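Irnine Creek Hall Kitchen Upgrade: progress report to the Warrier Community Fund

Period covered: October to date
Status: mostly on track, with one oven at large

Summary

When the Fund agreed to help us replace the kitchen in the Irnine Creek Hall, we said it would be a straightforward job. We would like to revise that wording. The old kitchen is out, the new plumbing is in, the floor is level for what the plumber believes is the first time, and the benches are fitted. The oven has been ordered, delivered, sent back and ordered again. Everything else in this report is less exciting than the oven, and we have tried to put it in an order that reflects that.

What your money has bought

The grant was $3000, paid in a single instalment, for which we remain grateful. Most of it has gone on plumbing and electrical work. Our original application described the wiring as "dated". The electrician used a different word and asked us to turn everything off at the board while he went to his ute for a longer ladder.

The floor took $800 that we had set aside for cupboards. Once the old vinyl was lifted there was a dip in front of the sink deep enough to hold a respectable puddle, and it seemed unwise to put new joinery on top of it. We moved the money across after speaking to your office by phone, and the written variation is attached at the back. The cupboards are now being paid for out of hall hire income and the proceeds of a trivia night, at which a question about the capital of Australia led to a formal protest.

Benches and sink

The benches came flat-packed from Rostadside and went in over one long weekend. The instructions were in pictures only, featuring a cheerful figure who never seemed to need a second go at anything. Ours needed several. The join beside the sink has been resealed and has behaved itself since.

The sink is a double bowl, as promised in the application. The dance school has asked whether one bowl could be reserved for them. We have replied that it's a sink. 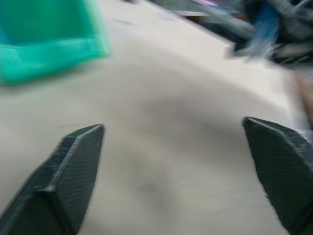

Hall kitchen project report, 19 Feb 2026
Prepared for the Warrier Community Fund by the kitchen working group

The oven

We ordered a 90 centimetre upright oven through Tradex, who have been polite throughout. The first one arrived on time and in good condition, and was set up for bottled gas. The hall is all-electric and has been for longer than any of us has been hiring it. We checked our order form hoping to find that this was somebody else's fault. It was ours.

Tradex took the oven back for a restocking fee, which we have paid ourselves and have not charged to the grant. The replacement is electric. It left the warehouse some time ago and its tracking page has said "in transit" ever since, with a small picture of a truck. We ring weekly. In the meantime the seniors' lunch is running on slow cookers, and there has been a noticeable rise in the number of stews.

Use of the hall

We kept the main room open through nearly all of the work. The kitchen itself was shut for four weeks, one longer than planned, thanks to the floor. Regular groups managed with a trestle table and an urn in the foyer. The playgroup took this in good spirit. The bridge club wrote to us.

With the benches and the sink back in use, casual bookings have begun to pick up again. We have taken a wedding, two birthday parties and a reptile display, the last of which has been asked to stay out of the kitchen.

Variations and problems

Apart from the floor, we have one change to report. The application included a serving hatch with a roller shutter. The quote for the shutter was more than the quote for the wall it would sit in, so we have kept the old timber doors and painted them. They stick in humid weather, as they always have, and regulars know where to push.

The rangehood is installed and works on both settings. On the higher one you can't hear the person beside you, and several users have described this as a feature.

What comes next

The oven has to arrive and be connected, after which the electrician will issue his final certificate. The splashback tiles are in the storeroom behind the Christmas decorations and will go up once the oven is in place. The food safety inspection will be booked when both are done.

We hope to hold a lunch for 40 to mark the opening and would be pleased to see someone from the Fund there. We will send a date when we have an oven. If it comes to that, we will send one anyway, and there will be stew.

Attachments: variation letter, plumbing and electrical invoices, Tradex correspondence (long)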